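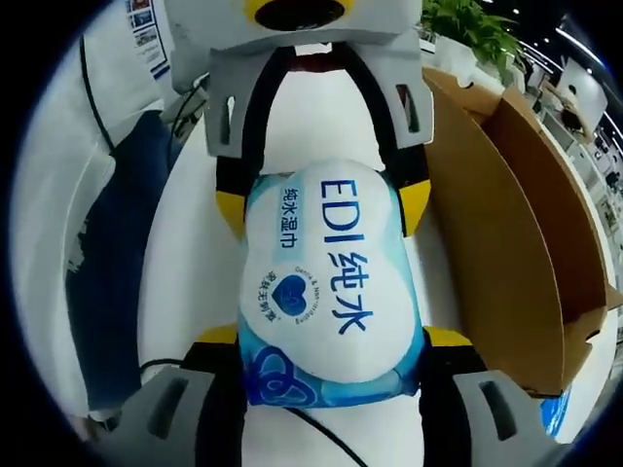
Skaltar holds packing records for the Beluda commuter backpack, 22 litre version. Each row gives one item, the compartment it went into and its weight in grams. Soft goods such as the white pack marked "EDI 纯水" are entered under their printed name, with the Chinese text kept as it stands. Weights are rounded to the nearest 2 g.

Files: items.csv (340 rows), compartments.csv (15 rows)
Encoding: UTF-8
Maintainer: Jolene Whitcombe
Last changed: 27th December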